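Murix Court 3 Stringing Machine
Tabletop, 6-point mount, drop weight

Item 668
In stock at Brakville. Sudberg by order only, call first.

Strings tennis, squash and badminton frames. Drop weight tension, no power cord, no calibration screen to fuss with. Set the weight on the bar, lower it, clamp, next string. Good fit for a high school team, a small club, or one player who breaks a lot of poly and is sick of paying labor on every job.

What you get
Stringer with 6-point mounting
Two fixed clamps with bases
Starting clamp
Awl, side cutters, needle-nose pliers
Spare clamp bolts
Printed manual (the new one, with the badminton pages fixed)

Not included: string, grommets, floor stand. Stand is sold seperately, see accessories.

Tension
Scale is marked in pounds on one side of the bar and kilos on the other. Low end 9 lbs, which covers badminton and most juniors. Read the scale at the inside edge of the weight, not the outside. We get calls on this every spring.

The bar needs to settle close to level for the pull to be right. First few rackets you'll be lifting and resetting the ratchet a lot. Gets quicker. Poly stretches less than multi so you'll learn where to start the bar for each one.

Mounting
Set the inside posts at 12 and 6 first, then bring the four outside arms in until they touch. Touch, not squeeze. Turn the frame by hand one full circle before you pull anything – if an arm rubs the grommet strip, back it off. Open patterns and the bigger heads all fit. Some older oversize frames are tight at the throat, ask us with the model name before you order.

Clamps
Fixed clamps, swivel base, lock with a lever. Clean the jaws with rubbing alcohol and an old toothbrush. Do this every few rackets if you string mostly natural gut or anything with a coating. Slipping clamps are nearly always dirty clamps. If cleaning doesn't do it, turn the adjuster a quarter turn and try again on a scrap piece. Don't crank it, you will crush the string.

Shipping
Ships in two boxes, sometimes a day apart. Weight is in the small heavy one. Orders in by noon go out same day, Friday afternoon orders go out the next week. Pickup at the Brakville counter is free, bring the order number.

Warranty
3 years on frame, bar and turntable. One year on clamps. Jaw wear is not covered. Keep the boxes for the first month in case it has to come back.

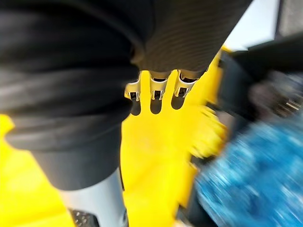

Iraís Varela: Got mine in December and the crosses took me forever at first, but the tension comes out even and the kids on our team can't tell it from the shop jobs. One complaint, the manual skips how to do a two-piece on a frame with shared holes. Had to ask at the counter.

Thanks Iraís. Two-piece instructions are now a loose sheet in the box. If yours didn't have it, email and we'll send one.

Reel deals with this machine
Add any Ventura reel at checkout and the second one is half off. 16 and 17 gauge poly, 16 gauge multi. Black is out till the next truck, natural and silver are fine. No mixing with team pricing.

Club and school orders
Emiliano Aguirre handles these. Two machines or more, ask for a quote before you put them in the cart, the price is diferent. Purchase orders OK.

Parts
Clamp bolts, jaw sets, ratchet gripper, post pads. All on the parts page under 668. Post pads go first – worth having a spare set on hand before the season starts.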